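I asked Ľubica Krajčí what she does all day and she said, "Laundry, mostly. Other people's laundry, with someone else's hands."

She's a teleoperator at Andudeo, a small company that teaches humanoid robots to handle cloth. I'd read plenty about the software side of this stuff (and understood maybe half of it), but I'd never talked to a person whose actual job is to be the robot. So in May I took the train out, got buzzed in, and spent most of a morning and a good chunk of an afternoon talking with her and her shift lead, Adom Essien, over very strong coffee.

Ľubica came to it sideways. She used to do alterations – hems, zippers, wedding dress emergencies – and a friend forwarded her the job ad as a joke. "It said 'must be patient with fabric,'" she told me. "I thought, well, I've been patient with fabric for my whole life, and this one has dental."

The way it works, she puts on a headset and a pair of gloves, and the robot in the next room copies her. She sees what its head sees. If she reaches, it reaches. If she pinches, it pinches, a beat later. Every run gets recorded, and the recordings are what the robot learns from. The software that ties it all together is called Mera, and everybody in the building talks about it like it's a moody coworker. "Mera's slow today." "Mera didn't like that one."

I asked what a beginner gets wrong.

"They look for their own hands," she said. "You look down, and there are these silver legs, and your brain says, excuse me, whose are those? I was seasick for a week. Adom kept crackers in his desk for me."

"I still keep crackers," Adom said. "Different people, same crackers."

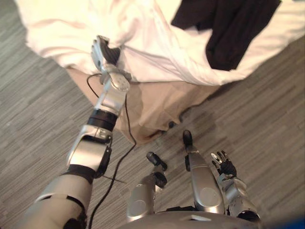

*1,050 words · 5 min read*

Cloth is the hard part, they both told me, and then they told me again in case I hadn't gotten it. A cup is a cup wherever you put it. A sheet is a new shape every time you let go of it. When the left hand goes up into a big white heap like that and closes on a pinch of it, Ľubica is making a bunch of tiny decisions she used to make without thinking: how deep to go, whether she's got one layer or three, whether the beige thing underneath is going to come along for the ride.

"With my own fingers I'd feel it," she said. "One layer feels like one layer. In the gloves I get a little buzz when the fingertips touch something, and that's all the information I get. So I learned to watch the folds. If I pull a bit and a crease moves way over on the other side, I've got the sheet. If the whole hill moves, I've got too much."

I loved that. I've been trying it at home with the duvet cover, to no one's benefit.

Adom's way of training new people is to make them slow down. A trainee does 100 practice runs before anything they record counts, and he sits in on the first few himself. "They want to be good at it, so they go fast," he said. "But the robot is going to learn whatever you show it. If you snatch at the cloth, you get a robot that snatches. If you hesitate for two seconds before every grip, guess what."

"Tell her about the shrug," said Ľubica.

So he told me about the shrug! An operator named Vlasta Kolář had a habit of rolling her shoulder before a long reach, an old swimming thing. She'd recorded a lot of good runs before anybody caught on. Then they trained a fresh model, let it fold towels by itself, and there it was, rolling its shoulder before every reach. Vlasta was mortified. Everyone else thought it was the best thing they'd ever seen, and Adom admitted he was a little sad when they trained it out.

They also do some teaching by hand, where you stand next to the robot, loosen up its joints and move the arm yourself. Ľubica doesn't care for it. "You're in your own way the whole time," she said. "You've got one hand on its elbow and one on its wrist and then who's holding the towel?" Adom likes it for short, simple motions, such as pressing a fold flat, where you want the path of the arm to be really clean. They had a mild argument over this in front of me that I suspect they've had before. She thinks it makes stiff-looking movement. He thinks she just likes the headset.

I wanted to know how much showing is enough showing. The current set is 3,650 recorded runs, all fabric, all done by people in gloves. Is that a lot?

"It sounds like a lot when you've done a big piece of it," Ľubica said.

"It's not a lot," said Adom.

And how good is the robot on its own? He was careful about that. On hand towels, starting from a tidy pile, it got 92 out of 100 in their last test. On mixed heaps, with different colors and weights of cloth lying across each other, it got 32. He gave me both numbers without my having to push, and then he got up to refill the coffee.

Mixed heaps are what Ľubica has been on for weeks now. Dark over light, light over tan, something folded sitting on top of something that isn't. She likes to start with the bottom of the pile in mind. "You ask yourself what's going to be trapped," she said. "My mother taught me that with a laundry basket, and now I'm teaching it to a machine. She thinks this is very funny."

I asked if it bothers her, the thought that she's showing a robot how to do her job. She took a while over this one.

"Which job? Folding? Please, take it," she said. "Sewing is another story. It can't sew. I tried to thread a needle with those hands once, after my shift, just to see. I got it on the floor, I got it under the table, and I did not get it through the needle."

Adom said that was the first he'd heard of it.

Before I left they let me have a go in the gloves, on a practice setup with one dish towel. I reached for the corner and missed it by a good few inches. I reached again and got a grip, lifted it up feeling like a genius, and saw through the headset that I was holding nothing at all. Ľubica, standing somewhere behind me, told me to breathe out and go lower. I went lower. I got the towel on the fifth try, and then I couldn't figure out how to let go of it.

She had another session at two, so Adom walked me to the door. He gave me a cracker for the train.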